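# Old fridge in rented flat smells when it is closed for long time, how to clean the seals?

**tessaline_k** · 10 Apr 2018

Hello to all. I moved in January to a small furnished apartment in Drarnis, and in the kitchen there is an old refrigerator of the brand Grestetti. The agency told me that it is in good working order, and I must say it is cold enough. My milk does not spoil and the small freezer part makes ice.

My problem is the smell. When the door stays closed during the day and I come home in the evening, there is a strong smell when I open it, a little sour and a little like wet cardboard. After some minutes with the door open it becomes weaker. I threw away everything that was old, I washed the shelves in the sink with dish soap, and I put an open box of baking soda on the middle shelf. It became better for three days and then it was the same again.

I looked more carefully and I found that the rubber seal around the door has gray and black points in the folds. I tried with a sponge but the sponge does not go inside the fold. I also tried with a cotton stick, and it came out black, so I think this is at least one part of the problem. 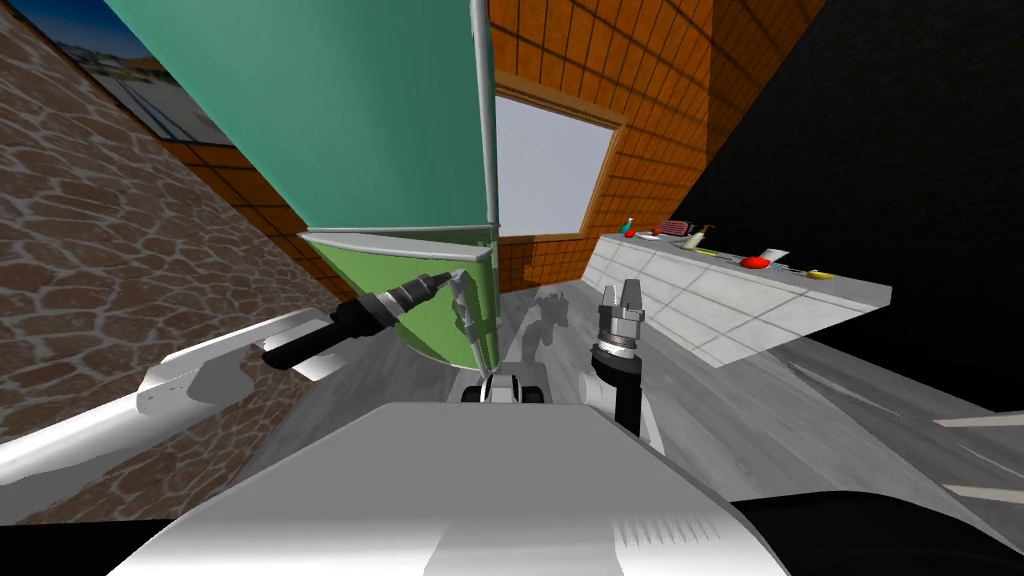 I have read on other sites that one must never use bleach on the rubber, and on other sites again that bleach is the only thing which helps. One person wrote to use toothpaste. I would like to know from somebody who has really done it. Is it possible to take the seal off completely, wash it, and put it back? And how do I know if it is too old and I must ask the landlord for a new one? I do not want to damage it, as there is a deposit for the furniture in my contract.

Also a small second thing: on the back wall inside, at the bottom, there is a little hole with a channel. Is it allowed to put water there?

Thank you in advance, and excuse please my mistakes in the language.

---

**pommel81**

Just use vinegar. Works on everything. My mother had a Duman fridge for my whole childhood and she only ever used vinegar and a rag.

---

**north_stairwell**

I had the same situation in two different apartments, so I will write what I did. English is also my second language, I hope it is clear.

First, the hole with the channel. This is the drain for the water which runs down the back wall when the refrigerator defrosts itself. Yes, you can put water in it, and I would start with this before the seal. In my case most of the smell was from there. Small pieces of food fall in, the hole becomes closed, and then the water stays under the vegetable drawers.

1. Pull out the plug of the refrigerator and take out the drawers.
2. Mix a spoon of baking soda in a glass of warm water. Not boiling, the plastic can crack.
3. Clean the hole gently with a pipe cleaner or with a drinking straw. Please no wire and no screwdriver.
4. Pour the water slowly with a small spout or a syringe without needle. If it goes down without coming back, the drain is open.

The water arrives in a flat tray, which on most old models is at the back, over the compressor. This tray can smell terribly. On my Cumel it could be lifted out, on the other refrigerator it was fixed and I had to clean it with paper towels on a long spoon. The refrigerator must be moved away from the wall for this, so put a piece of carpet under the front feet, otherwise you will have scratches on the floor and again a discussion about the deposit.

Now the seal. Mix warm water with a little dish soap and take an old soft toothbrush. Open the fold with two fingers and brush along the fold, in pieces as long as your hand. Wipe each piece dry before you go to the next one. For the black points which stay, I put white vinegar mixed half and half with water on a strip of kitchen paper, pushed the strip into the fold and left it for 11 minutes (I had a kitchen timer for eggs which was stuck on this number). Then brush again and wipe with clean water. Some points will stay as a shadow in the rubber. It is only color.

I would not use bleach. It makes the rubber hard with time, and if you have used vinegar before and there is some left, the two together make a dangerous gas. Never mix them. Toothpaste I did not try.

Can the seal be taken off? It depends. On some doors it is only pressed into a groove and you can pull it out from one corner. On others it is held with screws under the edge of the rubber. I took mine off once and it needed a whole evening until it closed correctly again. In a rented place I would leave it on.

To know if it is too old, close the door on a sheet of paper and pull. If the paper slides out with no resistance, try the same at the other sides and in the corners. If there are several weak places, or the rubber has cracks, write to the agency and add photos of the cracks. A new seal is normal wear and in my opinion the landlord should pay it, but look in your contract.

Leave the door open for one hour after the cleaning before you put the plug in again. And put the baking soda box at the bottom, near the drawers.

---

**tessaline_k**

Thank you very much to both. I made the drain yesterday evening and there was a piece of onion skin in it, completely brown. The paper test is good on three sides and weak on the side of the hinge, at the bottom corner. I will clean the seal on the weekend with the toothbrush and then I will write to the agency about this corner.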